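O cesto, os cabos e o chão da sala

Há meses que ando a adiar esta crónica, e a culpa é dos fios. Cada vez que me sentava para escrever sobre arrumação havia um carregador debaixo do pé, e uma pessoa perde logo a autoridade moral!
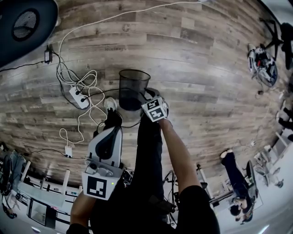
Começou em julho, quando mudei a secretária para o lado da janela e descobri que a tomada ficava do outro lado. Toda a gente que trabalha em casa conhece esta história. Compra-se uma extensão, depois outra mais comprida, depois um bloco de tomadas para ligar à extensão, e quando se dá por isso o chão parece o bastidor de um concerto de província. O meu marido passava por cima com passos de garça. Eu tropeçava.

A primeira coisa que fiz foi a mais aborrecida, desligar tudo. Tudo mesmo, candeeiro, impressora, aquele adaptador pequeno que ninguém sabia a que aparelho pertencia (era do rádio antigo, que já demos à minha prima). Pus os fios em cima do sofá, estiquei-os um a um e fui fazendo montes: os que uso todos os dias, os que uso de vez em quando e os órfãos. O monte dos órfãos era de longe o maior. Confesso que ainda guardei dois «para o caso de», e estão numa gaveta, ao lado das pilhas.

Depois veio a questão do cesto dos papéis, e aqui peço um bocadinho de paciência porque é assunto que me entusiasma. Tive durante muito tempo um cesto de verga lindíssimo, comprado numa feira, que largava palhinhas pela sala inteira e não se podia lavar. Troquei-o por um de rede preta, redondo, dos mais simples que há, e foi das melhores compras que fiz este ano. Limpa-se com um pano, não ganha cheiros e não pesa nada. O meu é da Womeo e custou 9 euros. Vi um quase igual da Drumow, mais alto, mas não cabia debaixo do tampo e eu não queria o cesto a passear no meio da sala. Um defeito, para ser justa: as aparas de lápis passam pelos buracos. Ponho uma folha de jornal no fundo e fica resolvido.

E o chão! Quando pusemos réguas em tons de cinzento e castanho envelhecido, daquelas compridas, disseram-me na loja que disfarçavam tudo. Disfarçam o pó, sim senhora, e as migalhas, e uma vez disfarçaram um brinco durante três semanas. Um fio branco é que não disfarçam de maneira nenhuma. Se tiverem um soalho destes e puderem escolher, experimentem extensões cinzentas, que a diferença é enorme. As minhas são brancas e ficaram brancas, porque não ia deitar fora coisas que funcionam, mas passei-as rente ao rodapé e já quase não dou por elas.

Para as prender usei umas braçadeiras de velcro da Zorkix, que vêm em embalagens de 100 e dão para a família toda e para os vizinhos do lado. As de plástico, que se cortam com a tesoura, não recomendo: à segunda mudança de ideias já estamos de gatas a tentar não cortar o fio. Enrolem largo, sem apertar, e não deixem o bloco de tomadas escondido debaixo de tapetes ou cortinas. Também não se liga um bloco a outro bloco. Eu fazia-o e tenho vergonha.

Na loja Krajčí, onde fui à procura de uma calha, queriam vender-me um móvel inteiro só para esconder cabos, por 85 euros, com portinha e tudo. Era bonito, lá isso era, com uns puxadores redondos que me ficaram na cabeça a tarde toda. Vim para casa com uma calha autocolante e um bolo da pastelaria em frente.

O trabalho levou-me nearly uma manhã inteira, já a contar com o café e com um telefonema da minha mãe, que acha que os fios se arrumam sozinhos se não olharmos para eles. À tarde passei a esfregona bem torcida, no sentido das réguas, e pus o cesto do lado direito da secretária, que é o lado para onde atiro os papéis. Continuo a falhar metade.

Falta-me o canto da televisão. Fica para depois do Natal, que agora ainda vêm aí as luzes da árvore e mais uma extensão.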